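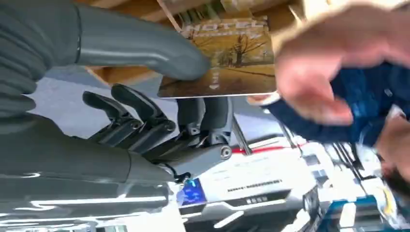 Ticket: Export meter reads low against inverter total
Site: Orkville cold store, roof array and ground array
Opened by: Sowmya Raju, Fothergill
Assigned to: Colin Ellwood
Priority: Normal, raised to High on second update
Opened: January 2023
Status: Closed

Original report (Sowmya Raju)

The export figure on the monthly statement doesn't match what we see in the Werance portal. The portal adds up the inverters and gives us generation. We take off our own use from the Basitz submeter and what is left should be export. For the last statement the result was 840 kWh higher than the supplier's export meter. We have had small differences before and ignored them. This one is too big to ignore because we get paid on it.

Nothing has been changed on site that I know of. No trips, no alarms in the portal. The cold store compressors have been running as normal. I have attached the statement and the portal download.

Please tell me if you need the raw interval data. I can pull it but the download times out if I ask for more than a week.

Update 1 (Colin Ellwood)

Thanks for the files. A few questions before we look at hardware.

Is the portal set to local time or UTC? The statement runs midnight to midnight local. If the portal is on UTC the first and last days will be off, though at this time of year there isn't much sun at midnight either way, so I don't expect it to explain the gap.

Does the Basitz submeter cover the whole building or only the cold store board? The drawing I have is from before the office extension.

Are the inverter totals AC side or DC side? The portal can show both and the column names are close to identical.

Interval data would help. One week is fine to start.

Update 2 (Sowmya Raju)

Portal is on local time. I checked under account settings and again under site settings, which can be different from each other.

Inverter totals are AC. Column is "E_AC_day".

I don't know about the submeter. Liam Birkett looks after the electrical side here and he thinks the office extension is fed from the same board. He is going to check.

One week of interval data attached. It came out as two files because of the time-out, and the two overlap by an hour. Please don't count that hour twice.

I have asked for the priority to be raised. The next statement is due and I don't want to query two in a row.

Update 3 (Colin Ellwood)

Removed the duplicate hour and lined up the three sets of data: inverters, submeter and export meter.

The gap is not spread evenly. At night all three agree, meaning inverters at zero, export at zero, and import equal to the submeter reading to within a small error. In daylight the gap grows with output. On dull days it is hardly there. On the one clear day in the week it made up most of the week's difference.

If the submeter were missing a load such as the office, I would expect to see it at night too. Heating and the server cupboard don't switch off when the sun goes down. So I am setting the submeter to one side for now, though I still want Liam's answer.

A gap that follows output points to one of these:

CT ratio wrong in one of the meters
One phase reading low or reversed on the export meter
One inverter over-reporting
Cable loss between the ground array and the main board, which the inverters don't see

Cable loss is real but it would have been there since day one. The ground array run is long. I'd like the cable size if anybody has it.

Update 4 (Liam Birkett)

Office extension is on the same board and downstream of the submeter, so it is counted. I followed the cable through the ceiling void to be certain. The drawing is out of date and I have marked up a copy.

Ground array cable is 71 meters from the inverter cabinet to the main board. Size as printed on the sheath matches the install certificate. I have put a photo of the certificate in the shared folder.

I looked at the export meter from outside the cabinet. It is sealed by the supplier and I haven't opened anything. The display cycles through the three phases. L1 and L3 looked similar. L2 was well under the other two. This was a bit after noon with the sun out.

Update 5 (Colin Ellwood)

Very useful. At that cable length and size the loss is small, a fraction of the gap. It goes in the notes and stays there.

L2 reading low could be a metering fault or it could be true. If more of the building's single-phase load sits on L2, then less goes out on L2. Can you read the phase currents from the Basitz submeter at the same time as the export meter? It has them on the second menu page, press the down arrow from the home screen. Both readings within the same minute if possible. Note the inverter output from the front panels as well.

Update 6 (Liam Birkett)

Readings taken and entered in the sheet in the shared folder. Load is fairly even over the three phases on the submeter, L2 slightly higher than the others but not by enough. All 4 inverters show balanced output.

I took a second set with the compressors off for defrost. Same pattern. L2 on the export meter is still low.

Update 7 (Colin Ellwood)

Agreed, L2 on the export meter is under-reading. The rest of the system is consistent with itself. Likely causes are a loose CT secondary connection on L2, a partly seated CT, or a wrong-ratio CT fitted on that phase. We can't tell which without opening the sealed section and we are not permitted to do that.

I have raised it with the supplier's metering desk and sent the sheet. Their reference is in the email copied to this ticket. Imogen Crabtree is handling it there.

Sowmya, a question for you. When did the difference first go above what you would call normal? If you have older statements, the comparison month by month would help with any back claim.

Update 8 (Sowmya Raju)

I went back as far as May. From then until the autumn the difference was small and fairly steady, which fits with the cable loss. It gets bigger after the supplier changed the meter for the new communications module. I had forgotten about that visit. There is a card from the engineer in the site file. The visit is not in the portal log because the inverters weren't touched.

I should have said this at the start. I took "nothing changed on site" to mean our own equipment.

Update 9 (Colin Ellwood)

That fits. The CT secondaries would have been disconnected and remade at the meter change. Passed on to Imogen with a scan of the card.

Update 10 (Imogen Crabtree, by email, pasted in by Colin Ellwood)

"Engineer attended and broke the seal on the CT chamber. L2 secondary terminal was found loose at the test block and has been remade and tightened. CTs on all three phases are the same ratio and match the meter program. Phase readings were checked against a clamp meter on load and are within limits. New seal fitted. The site's export readings from the meter change to this visit will be reviewed and an adjustment issued. Please allow for one full billing cycle."

Update 11 (Liam Birkett)

I was with the engineer for the visit. Array was exporting at the time and L2 came up level with L1 and L3 as soon as the terminal was tightened. New seal number is in the site file. Old one was taken away.

The cabinet door doesn't close flush. It didn't before either. Separate job.

Update 12 (Colin Ellwood)

Checked a week of interval data following the repair. The daytime gap is down to the level expected from cable loss.

I have added a check to the Werance portal for this site. It compares inverter output less submeter use against export each day, and sends an email if the difference passes 900 Wh for each hour of full output. The limit may need adjusting in summer. Sowmya and Liam are both on the email list.

Leaving this open until the adjustment comes through.

Update 13 (Sowmya Raju)

Adjustment received and it agrees with our own figure closely enough that I am not going to argue. Fine to close.

Can the portal time-out on downloads be looked at? It took eleven tries to get the older data.

Update 14 (Colin Ellwood)

Closing. Root cause recorded as loose CT secondary, L2, export meter, following meter change by others. The download time-out has been logged with Werance as a new ticket and linked to this one. Bradley Lambert has picked it up and will contact you directly.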